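Staff Kitchen, Gastby House: Arrangements for Shared Cooking and Tableware

Reading time: 3 min

The Facilities Office at Gastby House has completed its review of the shared kitchen on the ground floor, and the following arrangements take effect in September. They apply to all tenants of the building, including the teams from Diekmann and Amerer who joined the house this spring.

The review was led by Torben Hellwig, Head of Facilities. It drew on 17 written comments from tenants, most of which concerned the storage of cups and small cutlery, the use of the stove at midday, and food left on the counter overnight. The Office thanks all those who took the time to respond.

Use of the stove and counter

The stove may be used between 7 a.m. and 4 p.m. Users are asked to remain in the kitchen while a pot is on the heat and to wipe down the surface before leaving. Dry goods, boxed foods and canned drinks may stand on the counter during the day, provided they are clear of the stove. They should be returned to the tenant's own shelf by closing time. The vent grilles in the lower cabinets must be kept free at all times – bags and crates should not be placed in front of them.

The tiled wall with its cartoon figures and calligraphy remains as it is. Several comments asked that it be preserved, and the Office is pleased to confirm that no change is planned.
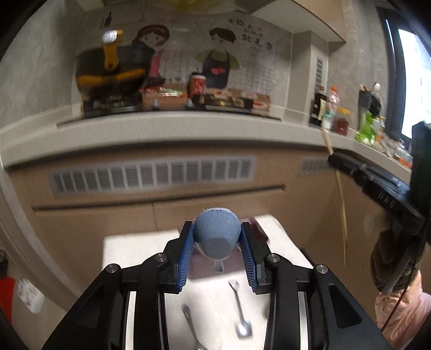

Cups, spoons and the white table

The white table is intended for setting out tableware and for short breaks. It is a shared surface and should be cleared after each use. Small spoons have proved the item most often missing from the drawers, and tenants are kindly asked to check their desks and meeting rooms and return any that belong to the house. The speckled blue cups should be washed by hand and put back on the upper shelf, with the larger mugs kept below.

The house inventory, prepared by Bastian Vogler, now lists 468 pieces of tableware. Damaged items should be handed in at the front desk so that the list can be kept current. Replacement pieces will be ordered through Iltico twice a year, and requests for particular items may be submitted to the Facilities Office in writing.

Labels and shelf space

Each tenant will receive one labeled shelf in the pantry cabinet. Larger teams may apply for a second, subject to availability. Unlabeled food will be removed on the last working day of each month – a reminder will be posted on the pantry door beforehand.

Questions regarding these arrangements may be directed to Mr. Hellwig at the Facilities Office, ground floor, between 9 a.m. and noon.

You are receiving this newsletter as a registered tenant of Gastby House. To change your subscription, please contact the front desk.

© Gastby House Facilities Office | Contact | Back to top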